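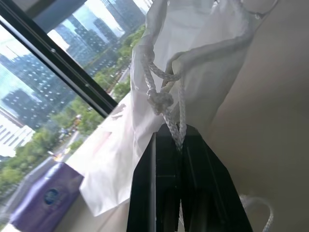

Figure 2. Thin white cloth bag by a windowsill, with the braided drawstring tied in a small knot at the front.

7. The drawstring and its knot

When we began visiting homes in Vadau we thought we knew what we would be writing about, namely what people keep in cloth bags and how often the bags are washed. Both of those subjects have their place in the paper, and the reader who has come this far has already been through them at some length. But we found ourselves spending a good part of every visit talking about string. People had opinions on string. They showed us how they tied it, how their mothers had tied it, and how somebody else in the house tied it wrongly, and by the end of July our notes on closing and hanging were thicker than our notes on contents. It seemed only fair to give the matter a section of its own.

A drawstring bag, as sold, has a very simple idea behind it. The cord runs through a channel at the mouth, the ends are pulled, the cloth gathers, and the bag is shut. In the 15 households we visited this was seldom the end of the story. Most people added a knot of some kind, and the knot did several jobs which the makers of the bag may not have had in mind. In some homes it stopped the ends from slipping back into the channel, a small disaster that anyone who has fished for a lost cord with a safety pin will remember with feeling. In others it shortened a cord that was too long for the hook. And in a few it was a sort of label, because the person who tied it could tell by feel, in a dark cupboard, which bag was the lentils and which was the clothes pegs.

The cord in Figure 2 is a good example of the type we came to call the front knot. It comes down from the upper part of the cloth in a V and is gathered into one small, rather lumpy knot, with the strands carrying on below. The knot sits against the face of the bag, where a hand coming from the front would meet it first. Several of our householders told us they preferred it so. A knot at the side, they said, gets turned to the wall and then has to be hunted for — a complaint we heard mostly from people who hang their bags in narrow places, behind doors or beside a window.

The braid deserves a word too. Braided cord holds a simple knot better than the smooth, shiny sort, and it is kinder to the fingers, though it has the drawback that a knot left in it for a long time becomes very hard to undo. We were told this again and again, usually by somebody who was picking at one with a fork while they talked to us. The older bags in the Masesell range, which were common in the houses on the hill side of Vadau, came with a flat tape which people disliked for slipping and often replaced. The Troltent bags had a round cord and were on the whole left as they were. One household had unthreaded the cord from every bag they owned, boiled the lot, and put them back in different bags, so that we could no longer say which had come from where. We have left that household out of the comparison of cords but kept it in everything else, as they were extremely generous with their time and with their plum cake.

Thin cloth behaves differently from thick at the mouth of the bag. A heavy canvas will stand up in stiff pleats when the cord is drawn and may leave a gap in the middle that a determined moth can use. The finer, smoother cloths fold down softly and close more completely, and they let enough light through for a person to guess at what is inside without opening anything. Against that, they crease easily and show every mark. Prints and stains were the cause of some disagreement during our visits, for a faded pinkish patch on white cloth can be either, and we could not always settle the matter by looking. The left-hand side of the bag in the figure has a faint mark of this kind. Where the owner could not tell us, we wrote down "mark" and moved on, and we would advise others to do the same.

Gizella Pintér, who kept the visit book and coded the entries on hanging, noticed a pattern that the rest of us had walked past. Bags hung near a window were tied more loosely than bags kept on a shelf. When she went back to ask, the answers were of two kinds. Some people said a bag in the light was a bag in use, to be got into several times a day, and that a tight knot would only be a nuisance. Others were airing the cloth and wanted it to fall open as far as it liked. Both seem sensible to us. We have too few window bags to say which reason is the commoner, and the survey that Jaidee kindly let us borrow, with its 1,000 replies, asked about washing and price but never about where the bag was hung.

One last point, which we add mostly because it came up so often over tea. Very few people had been taught how to tie a bag. They had watched somebody do it. Where two people in a house used different knots, each could generally undo the other's but did not enjoy it, and there were houses in which the cords were quietly retied after every use. We did not set out to study this and have no table for it, but a longer stay in fewer kitchens might tell us a good deal.

Comments (3)

marrowfat: The bit about fishing for the cord with a safety pin took me straight back to my nan's. Did anyone mention a bead on the end? We thread ours through a button and it has never gone back in the channel yet.

T. Oduya: Interesting section, thank you. Was the household with the boiled cords counted in the 15 or not? I read it twice and still wasn't sure.

quillandpeg: I am a side knot person and I stand by it. Front knots catch on everything when you pull the bag out of a drawer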